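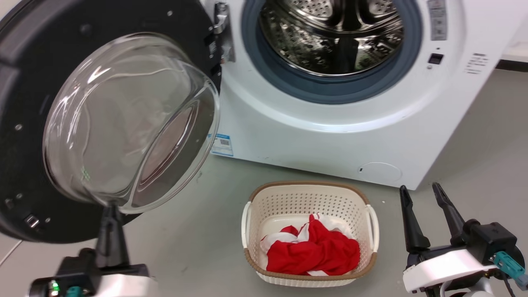
Start pose for the unload/load task, door open, basket on the floor, both grippers in view.

Washer door + laundry basket task, how much should I vary between episodes?

Thảo Khương
Collecting teleop demos for a two-arm setup, front loader washing machine. Task is cloth out of basket, into drum, push door shut. Have 263 episodes so far. Policy trained on those does fine on the cloth until it gets near the glass door, then the left arm drifts and stops. Sometimes just sits there.

Things I keep the same: machine, basket, the red and white cloth, head camera height. Things I change: where the basket is, a bit. How the cloth is crumpled, since I toss it in by hand.

Is it the glass? You can see the floor right through it and the rim throws bright reflections. Or do I just need more data? Target was 1,680 total but I'd rather not record the other thousand-plus if they're all wrong. Also should the door start open every time or should I mix in half open. Using the Zekeck recorder if that matters.

Edit: left wrist camera is on, forgot to say. No depth.

Eduardo Mota
Stop recording for a day and look at what you have. Seriously. Play back 20 episodes at random, only the last few seconds before the door push. Bet you pause there. Most people do, you're lining up the finger with the door frame, you wait, then you push. The policy learns the wait. With no history in the input it sees the same picture over and over and the right move in your data is "hold still", so it holds still.

Fixes, in the order I'd try them:
Trim idle frames. Anything where both arms are under your motion threshold, cut it down to a few frames.
Re-record with one smooth motion into the push. Practice it first without saving.
Then change the door angle. Wide open, three quarters, half. Not a tiny jitter, it should be a diffrent picture.

Glass is annoying but the black frame around it is a good strong edge, I wouldn't blame the glass yet. Do change the lighting tho. We did a dishwasher set at Brundatbridge all between 2 and 4 pm and it was useless after dark.

And get more cloths. One red and white cloth means you trained a red detector. I'd want 16 at least, and some of them white or gray so they don't pop against the basket.

Quang Dương
more data. always more data

Tín Hoàng
Agree with Eduardo on the pauses, disagree on door angle. Don't touch it until the wide open version works. If you mix everything now you wont know what fixed it.

Other stuff. Keep recording when you mess up. Cloth snags on the door latch hook, you back off, try again, that's a good episode, keep it. If you've been deleting those the policy has never seen a recovery. Tag them though, so you can change how often they get sampled later.

Write down who's driving. We had two operators, one pushed the door with the fingertip and one with the side of the gripper, policy picked something in between and missed. Pick one way and stick to it.

Basket position "a bit" is probably too little. Tape marks on the floor, rotate through them. Take the tape up before you hit record or it'll learn the tape, ask me how I know.

Thảo Khương
ok checked, pauses are awful. One of them I'm just sitting there for ages with the finger next to the door. And yes I was deleting the snags, ugh. Trimming tonight, retraining on the same 263 first, then new cloths. Will post back when it's done.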